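Tissue handling

Tissue handling is the part of surgical technique concerned with how living tissue is held, moved, stretched and kept in good condition during an operation. It covers the choice of grasping instrument, the force applied through it, the place where the tissue is taken hold of, and the care given to exposed surfaces between steps. Surgeons often speak of "gentle handling" or "respect for tissue."

Background

Before the spread of anesthesia in the 19th century, speed was the main virtue of an operator, and little attention was paid to what happened to tissue that was pulled aside or clamped. Longer operations under anesthesia made slower work possible. By the early 20th century, surgical teachers were linking crushed or dried tissue to poor healing and infection, and careful handling became a standard part of training.

Grasping

Tissue is usually held with forceps or with a grasper, a hinged instrument whose two jaws close on the tissue. In open surgery the surgeon's fingers may do the same job. The inner faces of the jaws may be smooth, ribbed or toothed. Toothed jaws hold with less squeezing but puncture the surface, and are mostly kept for skin and fascia. Smooth or finely ribbed jaws are used on bowel, vessels and other delicate structures.

Narrow jaws concentrate force on a small area. The same closing force spread over a wider jaw produces less pressure, although a wide jaw takes up more room and can hide the structure being worked on. Jaw tips and edges are common sites of injury when an instrument is twisted while closed.

A structure is generally held by its connective tissue or outer covering where this is possible. Bowel may be lifted by the fat attached to it, and a vessel by the loose sheath around it. Nerves are not grasped directly.

Traction and countertraction

Traction is the steady pull that puts tissue under tension so that layers can be seen and divided. Countertraction is the opposite pull, supplied by an assistant, a second instrument or the weight of the organ. Too little tension leaves the plane between layers closed, and too much tears small vessels before they can be sealed. The direction of pull is changed often as the dissection moves forward.

Muscle and other fibrous tissue behaves differently along and across its fibers. It can often be split along the grain with blunt pressure, while work across the grain normally calls for cutting.

Moisture

Exposed tissue loses water to the air and to the heat of operating lights. Surfaces that dry out become dull and sticky and are more easily damaged. Common measures include irrigation with warm saline, covering with damp gauze, and returning an organ to the body cavity when it is not being worked on. Laparoscopic operations reduce exposure to room air, but the dry gas used to inflate the abdomen has a drying effect of its own.

Injury

Handling injuries include bruising, serosal tears, perforation and loss of blood supply to a crushed edge. Some are visible at once. Others appear days later, as when a pinched section of bowel wall breaks down.

Training and assessment

Trainees practice on synthetic pads, animal tissue and simulators. Handling is usually scored by an observer, and most rating forms include at least one item for it.

The Rebane form, used in the Misport teaching program, grades handling on 4 items: choice of instrument, site of grasp, tension, and care of exposed surfaces. Noeline Whitelaw and Efa Skyrme applied it to 502 recorded exercises by 177 trainees, each recording being marked by 2 observers. They reported closer agreement on tension than on site of grasp, and the wording of the second item was later changed. The Comside version of the form combines the last two items.

See also

Blunt dissection
Forceps
Hemostasis
Retractor
Wound healing
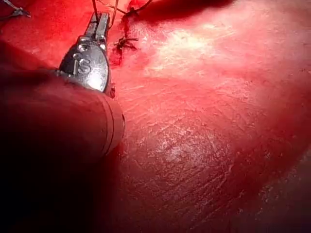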